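Workshop Tips: Getting a Bin-Picking Arm to Behave (the software side)

I get a lot of mail from people who have bolted an arm to a bench, pointed a camera at a bin and then spent a month wondering why the thing keeps grabbing air. So I've been collecting the small fixes that saved me time, mostly while I was moving our Lundton bench over to the Vrabec planner. None of it is fancy. Most of it can be done with a cup of coffee next to the keyboard.

Start with the empty bin. Before you let the perception code look at a single object, grab a bunch of depth frames with nothing in there and average them. I take 41 – I used to take 10 and the corners were always noisy. Save that as your background and subtract it from every live frame. Scratches and shiny worn spots on a metal floor do horrible things to a depth camera, and this one step got rid of most of the phantom objects I was chasing.

Redo the background every time you shift the bins. Yes, even a tiny nudge! I keep the capture script on a single key so I have no excuse.

Clamp the bins down before you calibrate, and then leave them alone. I once lost a whole evening to an error that looked like bad hand-eye calibration and was really a bin creeping across the table a little with every bump. A strip of tape next to a corner makes a good witness mark (you'll see the gap open up long before the software complains).

Draw your bin walls as real collision boxes. A lot of people put in the floor, maybe the table, and call it good. Then the planner finds a lovely short path straight through the side. I model each wall as its own slab and pad it by 14 millimeters. That sounds stingy, but if you pad much more than that, anything lying up against a wall becomes unreachable as far as the planner is concerned, and you'll be staring at "no valid grasp" all afternoon. 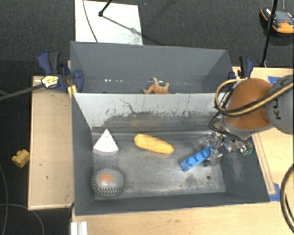 Pad the cables too. Planners think of an arm as a neat string of capsules, and a real one has a fat bundle hanging off it. In Vrabec I add a fake extra link the shape of the bundle and attach it near the wrist. It's ugly in the viewer and it has saved me from more than one snag. Limit the last joint while you're in that file – the solver is perfectly happy to spin the wrist the long way around if you let it.

Mix up your test objects. If you only ever tune on boxes, you end up with a grasp scorer that only knows boxes. I like a ball, something long and bumpy like a toy corn cob, a studded building block, and at least one awkward wedge. The ball shows you whether your code knows that things roll. The wedge shows you whether it really checks for parallel faces or is just guessing from the outline.

Score the approach as well as the grasp. My first ranking looked only at the fingertips, and it kept picking beautiful grips that put the knuckles into the wall. Now I sweep the whole gripper model down the last stretch of the move and throw out anything that touches. It's slower, sure. I cap it at 500 candidates per frame and it keeps up fine.

Log every failed pick with the depth frame, the chosen grasp and the joint angles. All three! I use the Ilell viewer to play them back side by side, and after the first 117 failures I could sort nearly all of them into a few piles. The biggest pile was a timing problem: the arm's shadow was still in the frame when I took the picture. Waiting for the arm to report that it has stopped, then dropping one more frame, cleared it right up.

Give the planner a way to quit. Mine gets three tries at an object, then marks it as skipped and moves to the next one. Without that it will poke at the same hopeless corner until you come back from lunch.

Keep your settings in one file and put the date at the top. I had gripper width in one place, bin height in another and the camera offset typed straight into the code, and when I copied everything to the Neston bench I missed one. You can guess which one.

Next month I'll get into segmentation, and how I label shiny stuff without losing a weekend to it.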